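We use cookies to keep you logged in and to remember your settings. By continuing to browse you accept this. OK

Small box, black handles — fill the holes or keep them?

Posted March 15, 2019 by pilar_escobar

Hi all, quick one before I run out the door. Clearing the desk in the back room, finally. Been at it since February on and off. Plan is a gray top with almost nothing on it. White tray for keys and mail, wooden box for the stuff I don't want to look at (stamps, chargers, the tape that never has an end).

Problem is the box. Pale wood, black metal bar handles, 2 of them. I like the wood a lot. Handles I go back and forth on. My sister in Dumdale says take them off, sand it, oil it, done. But then there's holes. And I've never filled a hole in anything that I didn't make worse.

So — handles off and fill? Handles off and put something else in the same holes? Leave it alone?

Also open to opinions on the tray. Square, white, low rim. Not sure if it goes beside the box or the other side of the desk.
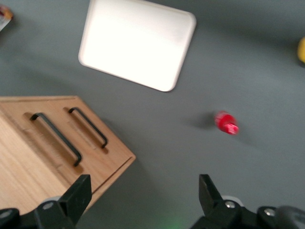
Roland Heywood: leave the handles. Filler on pale wood always shows, I don't care what the can says. You match it in the shop light and then it's by a window and you've got orange dots for life. Done it on a bread box, done it on a dresser, regretted both.

If the black bugs you, unscrew them and paint them. Afternoon's work. Scuff, wipe, two thin coats, don't touch till tomorrow.

pilar_escobar wrote:
Hadn't thought of painting them. What color tho? White to go with the tray? Feels like a lot of white.

Catalina Espinoza
No no no don't paint them white. White handles on blond wood looks like a kids room. Black is good! It's the only dark thing you've got in that whole plan, gray top, white tray, pale box. Take it away and it all goes to fog.

I had nearly the same setup in my old place in Murnstead and swapped the black pulls for brass. Looked great for a week. Then fingerprints, everywhere, all the time. Went back to black.

Roland Heywood
Didn't say white. Said paint.

Catalina Espinoza
ok ok

uriel_b
I'll be the one who disagrees. Filling is fine if you don't use filler. Get a dowel in the same kind of wood, drill the hole out clean, glue, tap in, flush cut, sand. You'll see a tiny round dot of end grain. I think it looks better than a handle, looks like it was built that way. Do a test in scrap first. Do it with a sharp bit, dull one will tear the edge on soft wood and then you really are stuck.

What's the wood? If it's solid you're good. If it's veneer forget everything I said, don't sand it, don't drill it, walk away.

pilar_escobar
I don't know what it is! Came from a flea market in Cáceres, guy wrapped it in newspaper and that was the whole paperwork. How do I tell solid from veneer?

uriel_b
Look at an edge. If the grain on the face carries over the corner and comes out as end grain on the side, solid. If it just stops at a line, or the pattern on the inside has nothing to do with the outside, probly veneer. Inside is the giveaway most times, people don't bother in there.

Bautista Villalba
Everyone's on the handles, want to say something on the oil. Don't oil it if you're keeping paper in it. Stamps, envelopes, all that. I oiled the inside of a box once and every letter I owned smelled like salad. Outside only, or use wax. Wax is fine. Rub on, wait, rub off.

And oil will turn it yellow. If what you like is how pale it is, oil takes that away the first day. I use a clear hard wax from Relodska, little tin, lasts forever. Others will do the same job.

Catalina Espinoza
+1 on the yellow. Soap finish is another one if you want it to stay light. More upkeep but it's cheap.

Roland Heywood
Soap is fine till someone puts a coffee on it.

Catalina Espinoza
who puts coffee on a box with handles on it Roland

pilar_escobar
Me. I would. So wax I guess.

uriel_b
One more reason for taking the handles off then :)

pilar_escobar
Ok checked the inside with a flashlight. Grain on the face does go round the corner as far as I can see. One side I'm less sure of, there's a bit of old glue or something. So probably solid? Not betting the house on it.

uriel_b
Sounds solid. I'd still take one screw out before deciding anything. See how deep it goes and whether it comes out clean. Costs you nothing.

Bautista Villalba
And keep the screws!! In a jar, with a label. I have a jar of screws here that fit nothing on this earth.

Nobody answered on the tray so I will. Other side from the box. If they're next to each other you drop the mail on top of the box instead, becuase it's higher and it's right there, and the tray stays empty. Ask me how long mine stayed empty.

Catalina Espinoza
Disagree, keep them together, then the desk has one busy end and one end to work on. If you split them you've lost both ends. Just don't let mail touch the box. Be strict.

Roland Heywood
Strict lasts three days. Bautista's right.

pilar_escobar
Ha. Ok. Going to try the tray on the far side first, and if I hate it I'll move it, it's a tray.

Handles stay for now. Will wax the outside and pull one screw to look. If it comes out clean I might try Uriel's dowel thing on scrap and see how bad I am at it. Have to go, late already — thanks everybody, will post back after the wax.

uriel_b
Sharp bit!

Thread views: 2394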